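Garno Hall Equipment Store – progress report for the second grant period

Prepared for the Skevport Community Sport Fund

Summary

The store has been cleared, the floor plan has been laid out and tested, and most of the badminton stock has been sorted. The shelving has not been ordered yet. We are inside the budget for this period but behind on the lending service, which was due to open in September and will now open when the shelving is in.

Background

The grant was given to turn the old changing room at Garno Hall into a shared store for the badminton, short tennis and indoor bowls groups. Until now each group kept its own things in bags and cupboards around the building. Equipment was bought twice, shuttlecocks were crushed under other kit, and the Gridach juniors often started late while somebody looked for the key to the right cupboard.

Work done in this period

Everything was taken out of the changing room and the two corridor cupboards. The benches went to the Farina pavilion, which had asked for them. Broken rackets, split net posts and a torn bowls mat were taken to the tip. The walls were washed down and given two coats of white paint. One coat had been planned, but the old green showed through.

The floor took longer than we expected. The vinyl was sound apart from a patch by the door, which has been relaid. We had meant to go straight on to fixing racks, but the bowls group pointed out that their trolley needs a wider turn than the drawing allowed. We therefore decided to try out positions at full size before drilling anything.

For the trial we used brown paper on the floor with blue painter's tape laid over it to make a grid of large rectangles. Each item of stock could then be set down in a square and moved about until it had a sensible place. The tape was put down by hand and the lines are not perfectly straight, but they are good enough for deciding where things go. A few of the ends have torn and frayed.

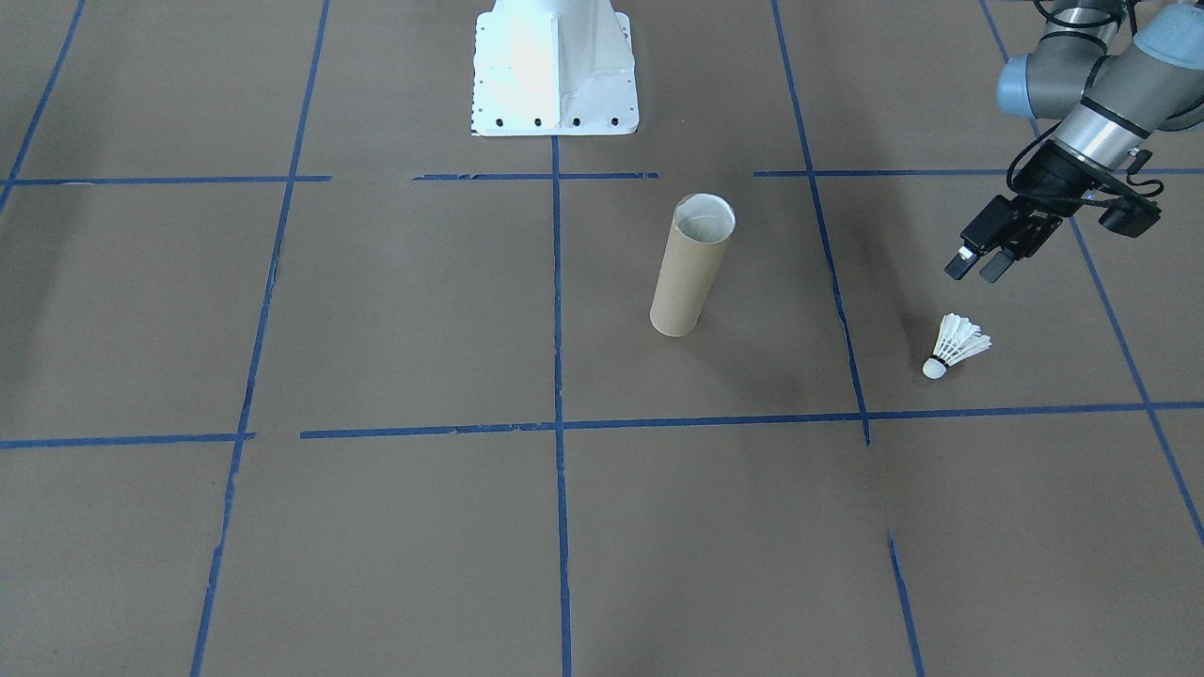 Shuttlecocks are the item we spend most on over a year, so they have had the most attention. Feather ones are easily spoiled if anything is put on top of them, and a loose one left on the floor will not last long. In future they will be kept in cardboard tubes, standing upright, with used ones for practice kept apart from new ones for matches. The sorting so far has produced 1264 usable shuttlecocks, which is more than any of the groups thought they had. A further 275 were too badly damaged to keep.

Rackets have been sorted into adult and junior sizes, and 40 of them are fit to lend. Some need new grips, and we will do those ourselves. The nets have been unrolled, checked for holes and rolled again with a label on each showing its length. The short tennis balls have not been sorted yet.

The trial also changed two things in the plan. The rack for tubes has moved away from the radiator, as feathers turn brittle when they dry out. The bowls trolley now has the back corner to itself, with a clear way from there to the double doors.

Spending

Paint, filler and floor materials came in slightly under the estimate. The paper and tape were a small extra cost and have been charged to the sundries line. Waste disposal was dearer than planned – the tip charges by weight for the old posts – but the saving on paint covers it. Nothing has been spent from the shelving line. Receipts are in the folder sent with this report.

Delays

The first shelving quotation was for units too deep for the room. We asked for a second one based on the revised layout and have been told to allow 6 weeks from order to delivery. We would like to place the order as soon as the fund confirms that the change of position for the racks does not need a new application. The total sum is unchanged.

Work for the next period

Once the shelving is fixed, the sorted stock will go in and each shelf will be labelled. A signing-out book will be kept inside the door. The three groups have agreed to put in a single order for shuttlecocks each term in place of separate ones, starting after the present stock has been used down. We will report the figures for that when there is a full term to compare.

The short tennis balls will be sorted before the next report. We also need to find a home for a box of trophies that turned up behind the benches, most of them from a Gridach league that no longer runs. They are being kept in the hall office for now, and we would be glad to hear from the fund if any other group in Skevport has a claim to them.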